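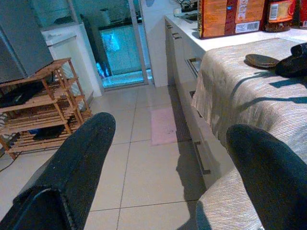 On Wednesday, Nigel Lightfoot wrote:

I would like to hear from people with a kitchen and dining table in one room. Ours at Cidthorpe is small and tiled all over, and the table is shiny, so every finger mark shows. My wife wants a cloth on it all the time. I say the cloth only hides crumbs and slides to the floor. Also, where do you keep the shoes? We have 19 pairs for three people and they are winning. And what do you put on the tiles in front of the cabinets? Nigel

----- end of quoted message -----

Dear Nigel, dear all,

Thank you for the questions. I have one room of this same kind, with beige tiles, white cabinets and a table with a very shiny top, so I will answer in your order. Please excuse my long sentences, I am writing after dinner.

1. The cloth on the table

I stand in the middle between you and your wife. I have a light beige cloth with fine stripes and I let it cover only a part of the table. The rest stays bare for eating and for work. Yes, it slides if it hangs too low on one side. I bought a non-slip underlay from Jondwood, 12 dollars, and cut it a little smaller than the cloth. Since then I pull it straight perhaps once a week.

2. Marks on the shiny part

I tried two sprays and both left a gray film, which looks worse than fingers. Now I take a white cotton cloth, wet it with warm water, press it out well and wipe in long lines. Then I go over it again with a dry one. The spoons I do at the same time – a metal spoon which is put away wet gets spots, and then you polish it before guests come. The cloth must be washed without softener. Softener was the reason for my film, I think, more than the sprays. 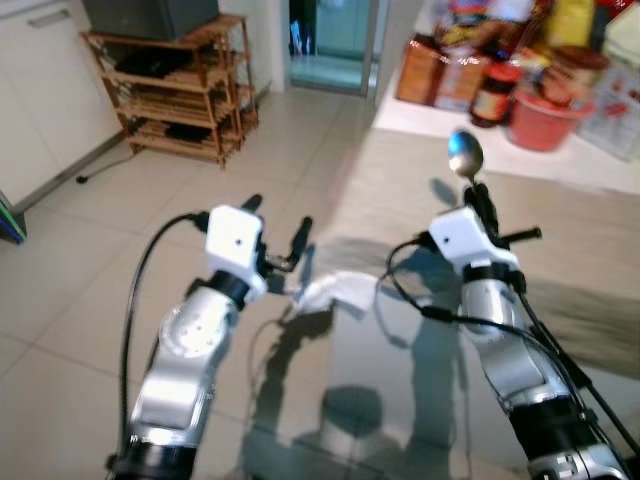 3. Shoes

Mine are on a wooden rack with slats, in the same room. I know that not everybody likes this near a kitchen. The good thing about slats is that the sand falls through and you sweep it from the tiles. The rack is from Quartey, it was 200 with delivery, and I oiled it in September. My rule is that only shoes of the present season may stay there. For 19 pairs I would put boots in a box under the bed.

4. Mats

In front of the cabinets I have a long dark gray one, and a small pale pink one that was first meant for the bathroom. The gray is the better choice, it forgives coffee. The pink I wash almost every week.

If somebody on the list has tried the felt underlay from Kerham, please write how it behaves on a glossy top. The Jondwood one must be lifted sometimes and I would like to know if felt is easier.

With kind greetings to Cidthorpe,
Your list member from the tiled kitchen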